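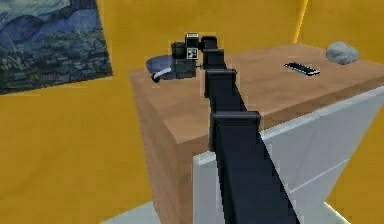 Ticket: Omby sim, episodes rejected at export
Opened by: Noémie Collet
Date: Apr 11, 2018
Status: open, workaround in place

Exported a batch of 200 demos from the bowl task. 30 were dropped with "tag pose missing". Rendering looks normal and the joint logs are complete.

Checked first: disk space, exporter version, frame timestamps. All fine. Reran the same batch on Edley and got the same 30 dropped, so it is not the machine.

The dropped episodes all use the yellow room. Swapped in the gray walls, kept the seeds, exported again – no drops. Put yellow back and the drops came back.

Pisharody's guess is that the tag detector sets its threshold from the whole image, and the bright walls push it too high when the gripper turns. Setting the threshold per tile fixed all but 12. In those the lower tag faces away from the camera for most of the reach.

Workaround: per-tile threshold on, the 12 left out of training. Please don't delete the raw files.

Still to do: try reading the gripper pose straight from the simulator for the training labels. Waiting on Jenetti access for that.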